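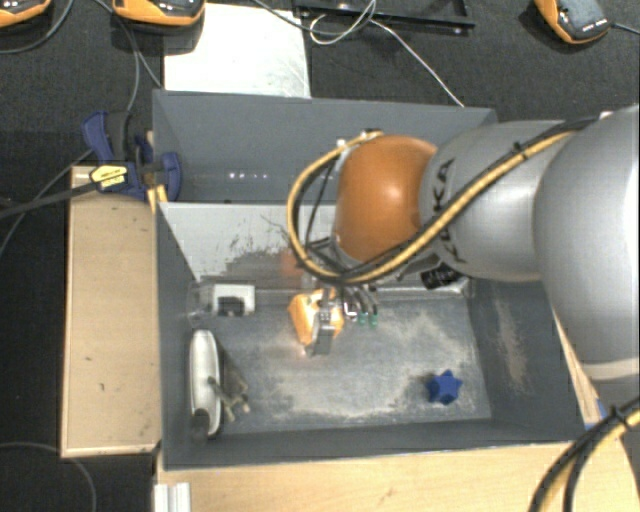 Orange joint and two-fingered gripper over the open-topped box, Plunetti building.

Visit report: Carvalho cork works and the Plunetti finishing building
Date of visit: 3/30/21

The visit covered the route of natural cork from the storage yard to the packed wine stopper. Carvalho handles raw bark, boiling, slicing and punching. Finishing, testing and packing take place in the Plunetti building on the other side of the access road. Both were running a normal shift. Agglomerated stoppers and flooring are made at a different site and were not on the route.

Yard

The bark arrives as curved planks, stripped by axe from the standing tree. Stripping ends in August in this district, so the stacks we saw had been through one winter outdoors. They stand on a paved surface with a slight fall to a drain along the north side. The older part of the yard was bare earth until it was paved over, and the site prefers paving to keep the bottom layer off wet ground. Stacks are tagged by forest lot, and the tag follows the lot through every later step. Planks from the foot of the tree are kept apart and sent to granulate.

Rain during the first weeks is considered useful, as it washes out some of the tannins. After that the yard wants air and sun. Spacing between the stacks was generous on the south side and rather tight near the gate, where a late lot from Imby had been squeezed in.

Boiling

The planks are boiled at 100 degrees Celsius in closed stainless tanks. Boiling flattens the bark, swells the cells and makes it soft enough to cut. The water is filtered continuously and changed on a schedule posted beside each tank. I copied down the schedule but not the filter grade, which was on the far side behind a guard rail.

After boiling, the planks rest under cover until they reach working moisture. The resting room was cooler than I had expected and smelled strongly of wet wood and tea. Planks are then trimmed and sorted by thickness and visual quality. The sorters work at standing benches under white light and use a short curved knife for the trimming. A plank must be thick enough to take the full diameter of the stopper between the outer crust and the inner face. Thinner planks go to disks for sparkling wine corks.

Slicing and punching

Planks are cut into strips slightly wider than the finished stopper is long. The punch is a rotating hollow cutter driven into the edge of the strip, parallel to the growth rings. This puts the lenticels, the natural channels in the bark, across the stopper, so they do not run from the wine to the outside.

There are two ways of punching on the floor. The better strips are fed by hand, with the operator choosing the position of every cut to avoid defects. The rest go through an automatic punch, which is faster and wastes more good cork. The hand punches are foot operated and very loud. Ear protection was handed out at the door and is needed.

Waste is drawn off by duct to the granulator. A large share of each plank ends up there, including plenty of material that looks perfectly sound. The dust is burned to heat the boiler.

Finishing

At Plunetti the stoppers are dried, ground to length on both ends and ground to diameter along the body. The lot I followed on the counter display stood at 995 pieces when it left the end grinder. Washing is done in a dilute peroxide bath in a slowly turning drum, followed by another pass through the dryer.

Moisture control gets more attention here than any other single figure. A dry stopper crumbles in the bottling jaws, and a damp one may grow mold in the bag. The dryer is a Calix unit with a paper chart recorder, still in daily use beside the newer screen. Its fan bearing was noisy.

Grading sorts the stoppers by visible porosity of the body and the ends. Optical machines make the first split and people at a belt correct it. I tried the belt for a few minutes with a reference board at hand and could not tell the two middle grades apart reliably.

Testing and packing

The laboratory soaks samples from each lot in a wine-like solution and analyzes the liquid for TCA, the compound behind cork taint. Extraction force is measured on a bench rig after the sample stoppers have been compressed and inserted in standard bottle necks. Length, diameter and ovality are checked with ordinary gauges. Lots on hold are kept in a caged area with red cards.

Branding is by ink or by heat, as the customer orders. A thin paraffin and silicone coating is tumbled on last. The stoppers are then counted into plastic bags, dosed with sulfur dioxide and sealed.

Practical notes

Closed shoes are required and the boiling hall floor is slippery. Photography is allowed except in the laboratory. Parking is at the Carvalho gate only, and the turn is easy to miss coming from Imby. The granulator can be seen on request if asked for in advance.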